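Flarkomcombe service road to get new drainage and edge repairs

Work on the service road and connecting lane at the east end of Flarkomcombe will start in May, the district works office said. The contract covers 500 meters of concrete pavement and went to Sveinbjörnsson, which also rebuilt the culvert at the north end of the district.

The job is split into two sections. The first is the wide road past the gray buildings, where fine gravel collects along one edge of the pavement. The second is the lane between the red-brown walls. Both will be swept, cut at the joints and resealed. The concrete slab stays in place.
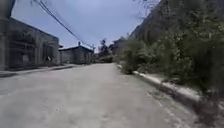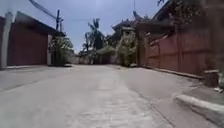
The service road (first photo) and the walled lane (second photo), with no traffic on either.

Nesma Fahmy, the engineer in charge of the design, said core samples showed the slab is sound over most of its length. "The trouble is at the edges," she said. "Water runs to the low side and takes the base material with it. We will put in a shallow channel and replace the worst of the curb."

The plan lists 142 joints for resealing and up to 12 curb sections for replacement. Overhead lines along the lane will not be moved. Plants that reach over the pavement from the end of the wall will be trimmed before the sweeper goes in.

The road will close one section at a time, starting at 7 a.m. each working day. Access to the buildings on the service road will be kept open on foot along the sidewalk. Drivers making deliveries should use the Brondell gate while the first section is closed. Cars may not be parked in the lane during the second phase — the sealing machine needs the full width.

Mikkel Steinarsdóttir of the works office said lane markings are not part of this contract and will be priced separately. Owners of property along both sections will receive a notice with the closing times.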